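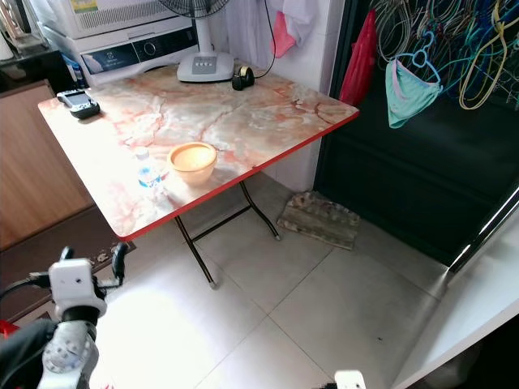
Photo: Natnael Belay / Grukwood Robotics Club

Folding tables, fans and other things that spoil a practice run

Tips for students working at home, and for the parents whose laundry corner has been taken over

I help out with the arm project at Grukwood, and every February I get the same message from a new family: the kit is set up at home, the practice task is a bowl and a bottle, and nothing goes the way the handbook says. The Flurkeo handbook promises a "ready workspace in minutes." I have my doubts about the handbook. What follows is what has worked for us, and a few things I've stopped believing in.

The table

A folding table is fine. You don't need the bench that Nilgate sells for over 400 dollars, and I would be suspicious of anyone who says a beginner does. What you need is a table that doesn't rock. Open the legs all the way, then lean on each corner with your palm. If one gives, slip a folded piece of cardboard under that foot. On tile, check the feet again after every session, as they creep.

Patterned tops are another matter. Marble print looks nice under a cake, but it has veins running everywhere, and with a glossy finish you also get reflections. Some students say their program handles it. Try it in the evening with the ceiling light on before you agree with them. A plain matte tablecloth, clipped under the rim so it can't slide, costs 4 dollars and saves a lot of arguing. Wipe it down flat first. A crease will catch the bottom of a bowl.

The bowl and the bottle

Use a plastic bowl. Orange is a good color for this, easy to find against most tabletops. Ceramic will chip, and the floor will win.

Clear water bottles are harder than they look. The handbook lists them as a "starter object," and I can't think why. The label and the cap are about all there is to go on. If you have to use one, turn the label toward the camera and keep the cap on tight. Start the bottle a hand's width in from the table edge and move it closer only after the arm has behaved for a whole afternoon.

Dry the bottle before each try. Water beads make it slip, and then somebody spends an hour changing grip settings that were fine.

The fan

Every summer someone points a fan at the table because the room is hot. Fair enough, but a tall fan belongs on the floor or off to one side, and its cord should never cross the part of the table where the arm swings. Moving air also shakes anything hanging nearby. Pacita Soriano, who runs the junior group, wants all fans switched off during a timed run. I think that's too strict. Low speed, aimed at the person, has never hurt a run of mine.

Tape

Keep one roll of black electrical tape within reach and take it off the table before you start. Same goes for remotes, phones and game controllers. Small dark things at the back of the table have a way of getting swept into the task.

Use tape for marking corners and start positions. Don't use it to hold a cord to a painted wall. The Kassa brand tape in our club box left a gray line on mine that only came off with rubbing alcohol and a certain amount of paint.

Laundry in the background

If your spare corner is next to the washer, you will have hangers, bags and shirts behind the table. I used to tell families to clear it all out. Now I tell them to leave it unless it moves. Do not run a spin cycle during practice, though. The shaking goes through the floor and into the table legs, and you will blame the arm.

Roll up any mats or rugs where people walk around the table. Tripping is a much bigger danger than the robot.

Is it worth it?

Parents ask. The brochure says 100 hours of home practice makes a student "industry ready," which I don't believe for a minute. The kit costs 2,000 dollars if you buy it, so don't. Borrow the club's for a term. What I have seen kids pick up is patience, and some of them now put the scissors back where they found them.

Cover the arm with an old pillowcase when you're done – lint gets into the joints – and unplug it at the wall. Loaner kits go back to Natnael with all the cables, please, including the short one.

Last updated June 24, 2023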